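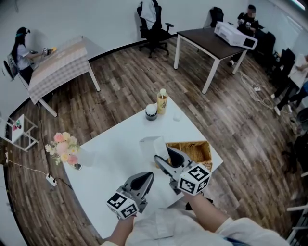

**Demonstration work** (on the floor it's just "demo" or "doing takes") is a job where a person does an ordinary handling task with a pair of hand-held grippers so that a robot arm can later be trained to do the same task. I've done it since the first June we had it at Wouters, the household goods packer in Taddale, and before that I packed baskets by hand for a long time, so this article leans heavily on that one workplace. If your shop does it differently, please add a section!

The job sits somewhere between packing and filming. You wear a small camera on your head, you hold a gripper in each hand, and you pick things up and put them down all day. The grippers carry blocks or plates printed with black and white square codes, and those let the software work out where your hands were. No robot has to be in the room at all, which surprises most visitors (my family included, who were quite let down).

## Background

Wouters packs mixed baskets: cartons, tissues, bottled drinks, jars, little odds and ends that change with the season. Big plants automated their packing ages ago, but they mostly handle one thing in one size. A mixed basket is harder. A tissue packet squashes, a bottle rolls, and a basket has a rim that catches on everything.

The company bought an arm called the Larkel and software to go with it, Jidalby, and the plan was to have the arm fill the dull end of the order list. Somebody had to show it how. The choice was to send our products away and have strangers do the takes, or to train packers on site. We'd made enough noise about being consulted by then that they went with packers, and I'm still glad they did — you can tell when the person holding the gripper has packed a basket before.

## How a take works

A take is one go at one task, start to finish. "Carton to basket" is a take. "Stand the packet up" is a take. The usual order at our place goes like this:

1. Set the table. The things you need go on top, and a few things you don't need stay there too, so that the arm learns to work around clutter.
2. Start recording and hold both grippers still until the light changes.
3. Do the task at a normal pace with no stopping to think.
4. Put the thing down, open the fingers, back away, and stop recording.
5. Move everything to a new spot and go again.

Step five is the one new people skip. If the basket stays in the same corner all morning you've got a very nice pile of takes that teach one corner. We had a whole week like that early on and most of it had to be redone.

The hard part for a packer is giving up your fingertips. A gripper has two jaws and that's your lot. You can't feel a wrapper slide, you can't tuck a thing under your pinky, and you can't use the heel of your hand to nudge a jar over. For my first few shifts I felt like I was packing in oven mitts. After that it clicked, and now I catch myself reaching for the salt at home with two stiff fingers. 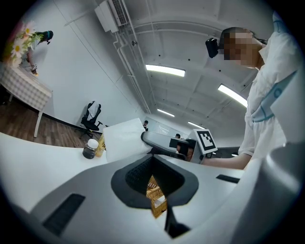
## Numbers at Wouters

People always ask how much of this it takes, so these are the figures from our first product set. The target was 2000 good takes. We recorded 2353, and 2059 were kept after review, so we got over the line with a bit to spare. The day rate settled at 100 takes per person, and I'd call that comfortable if the table is the right height and miserable if it isn't.

The rejected ones were mostly boring. Somebody's sleeve got over the codes, or the take ran on into the chatting afterward, or the item was dropped and picked up with a bare hand (don't do that, it can't be used). A drop that you recover from with the gripper is kept, and the reviewers like those a lot.

## What changed for the people there

### Hours and pay

Basket packing used to run in two shifts, with a late one that ended at 10 p.m. The late shift is gone. The arm covers part of that volume and the rest moved to the daytime. Most of us were happy to see it go, but the late shift paid a premium, and people who counted on the premium were worse off. The company matched it for a while and then stopped matching it, and that's still a sore point on the floor.

Demo work pays a grade above packing. It's open to anyone who has packed for a year, and you rotate back to the line so that you don't lose your hand for it.

### Bodies

Packing is hard on the back and the feet. Demo is easier on both and worse for the forearms, as the grippers are held out in front of you for most of the take. We asked for short blocks with a proper break between them and got them after the second round of sore wrists.

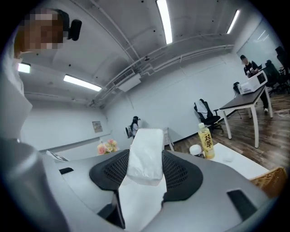 Soft packs are the worst for it, by the way, because you tend to squeeze the handles much harder than you need to. Squeeze less. If a packet wrinkles it's already held well enough, and your thumbs will thank you by lunch.

### Skill and say

I had worried that demo would make me feel like I was handing over the job in little pieces, and some days it does feel that way. Other packers feel it more than I do, and a couple have refused the work outright, which they're allowed to do under our agreement. What I hadn't expected was how much packing knowledge came out once we had to repeat it slowly. Heavy things first, sure, everybody knows that, but also which way a handle should face, and how you lean a tall carton so it doesn't shove the lid off a jar. None of that was ever written down at Wouters. Now there's a binder!

Packers also get a veto on the product list. If we can't do a task cleanly with the grippers, it doesn't go to the arm. Ribbon is on that list, and so is anything with loose tissue paper, and so are eggs.

### Being recorded

The head camera sees whatever you look at, and that includes your coworkers. Our rules say faces get blurred before the footage leaves the building, takes are never used to time anyone, and you can have a take pulled for any reason. The timing rule took the longest to win.

## Terms used on the floor

- **Take**: one recorded attempt at one task.
- **Dirty table**: a table with extra items left on it on purpose.
- **Blind hand**: a gripper whose codes the camera can't see.
- **Reset**: moving everything before the next take. Also what we call coffee.
- **Line day**: a day back on ordinary packing.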